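When Multia began automating the returns bench at its Plunau depot, the first question from staff concerned their jobs, and the second concerned the chairs. Rahel Camenzind, who heads operations there, regards both as fair. "People stand or sit at that work all day," she says. "A change at the table is a change to their lives." 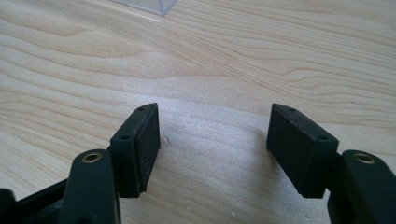 The depot handles over 900 returned items a day. Part of the sorting is to pass to robot arms supplied by Girkiter, and bench staff now spend 3 hours of each shift demonstrating the handling by means of hand-held grippers. Fabian Grabner, a sorter for 20 years, found the tool awkward at first. "My hands knew the job and the gripper did not," he says. "Bags are the worst. Cloth never folds the same way twice."

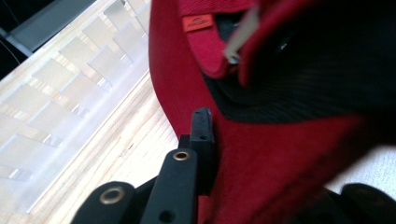

Will the bench staff lose their posts?

Mrs Camenzind says that none of the present contracts will be ended, and that the written agreement with the works council runs until January 2027. Hours will shift towards inspection and repair, with training paid at the full rate.

Mr Grabner is more guarded. He welcomes the lighter lifting but misses the talk across the bench — the new stations are set further apart. "I have asked for two of them to be moved together. I am still waiting for an answer."

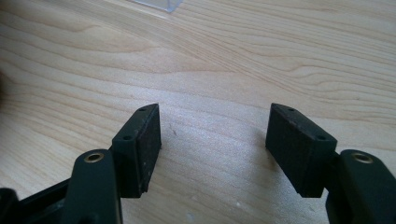 Plunau, December 31, 2024

Funmilayo Oyewole, staff representative, wants the demonstrators' work recognised in their pay grade. "They are teaching," she says. "The grade still says sorting." Talks on the matter resume in January.

We use cookies to improve your visit. Accept all | Manage settings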